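Sock season at our place, and how I got on top of it

Posted in Laundry and Linen

It's November, the kids are back in bare feet half the time, and I've finally tackled the sock basket. If you've been reading for a while you'll remember the sock basket. It used to live on top of the dryer, then it moved to the hall, then it got so full I was shoving it behind the couch when people came over. My mum calls it the orphanage.

I tipped the whole lot out on the bed one arvo with a cuppa and a podcast and told myself I wasn't getting up until it was sorted. It took two podcasts. Anyway, a few of you asked in the comments how I do it, so I've written it all out, with the bits I've pinched from friends along the way.

First up, sort by colour before you even think about pairing. I used to pick up one sock and go hunting for its mate, and it's a mug's game. Now I make heaps: whites, greys and blacks, colours, and the thick winter ones. Pairing inside a small heap is so much quicker, and the kids can do it with me (the eight-year-old is a demon at it, she treats it like Snap).

Second, everything gets turned right side out before the wash. I know there are people who swear by washing them inside out, and Delia Cârstea from my old mothers' group will tell you so at length! She's probably right about the sweaty school ones. But I can't stand doing the turning at the other end, when they're all stiff off the line, so in my house they go in the right way or they don't go in.
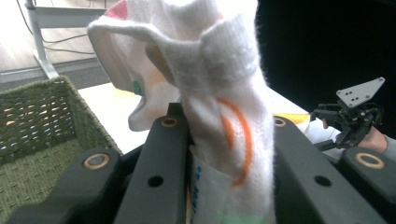

Fancy socks get their own treatment in this house. I mean the thick knitted ones, the ones with patterns, anything you'd be cranky about losing. I keep them out of the main heap altogether and they go through the machine in a zip-up mesh bag on a cool wash, then flat on the airer out of the sun. A white pair with a pink toe and a bright orange stripe is exactly the sort of thing I'd bag, as one red school sock in the load and that lovely white knit is done for. Look for bits of paper or plastic packet tucked in with them too, like the white one poking out under the knit there, and get them out before anything goes near water. I've picked shredded paper off a full load of navy uniforms and I don't recommend it.

While I'm on whites, the best thing I ever did was a proper soak. An old nappy bucket, warm water, a scoop of Bandus soaker and leave them overnight. I've tried the dearer stuff and couldn't pick the difference. Rinse, then straight into a normal wash. For the footy socks I rub a bit of plain laundry soap into the soles first and scrub the two soles against each other. Ten seconds a pair, tops.

Folding! I used to roll mine into balls with the cuff pulled over, same as Mum, and then wondered why one cuff was always baggy. Ryota Shimada next door folds his in thirds and stands them up in the drawer like little files, and after I'd finished laughing at him I went home and did it. You can see every pair. Thick ones I only fold in half, they won't do thirds without springing open again. Shoeboxes make perfectly good dividers if you trim them down with the kitchen scissors.

The singles go in a pillowcase on the back of the laundry door. They get 15 weeks, which is a school term and a bit of grace, and then out they come for a last go at matching. Whatever's still on its own becomes a duster (pop it over your hand and do the venetians, it's brilliant), a cover for the ends of the ladder, or a bag for the marbles. Really thin ones I cut into rings for tying up the tomatoes.

A couple of odds and ends I forgot:

Don't put the good knits through on the same cycle as towels, they come out covered in fluff and you'll be at it with sticky tape all evening.

Check the rubber seal on a front loader. I found three socks and a hair tie in ours.

If the elastic's gone, let it go. I hung on to a pair of grey ones for years and they spent every single day down around my ankles.

Next time I'm doing the linen cupboard, so if you've got a trick for fitted sheets, pop it in the comments. Mine still look like a wombat's been at them.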